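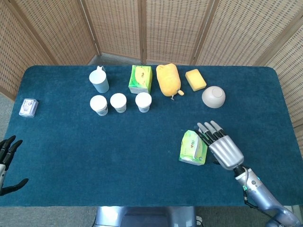
1/ Ladefoged kit, first impressions. We're on a trial of their two-handed setup, 24 days, and I have opinions.

2/ The sales page says it "tidies a table." Ours has paper cups, a tissue box, a sponge and a bowl turned upside down. So, a table after any meeting I've ever been to.

3/ Right hand is going for the flat green tissue pack. Soft wrapper, nothing stiff to grab. Varnness, which we tried before this, treated soft packs as a rumor.

4/ Fingers are jointed, four of them plus the attitude. Very elegant. The cable under the forearm is less elegant. The brochure must have been shot from the other side.

5/ Setup took 13 hours. The quick start guide is 4 pages and 2 of those are warranty.

6/ Support is handled by Dretska, who answer fast and always ask if I've restarted it. I have. I restart it the way other people check the fridge.

7/ Someone asked about price. Nearly double what Utier quoted us, but Utier's comes with one hand and a monthly fee for the software.

8/ Trial runs into September. Paper cups are next and I've bought spares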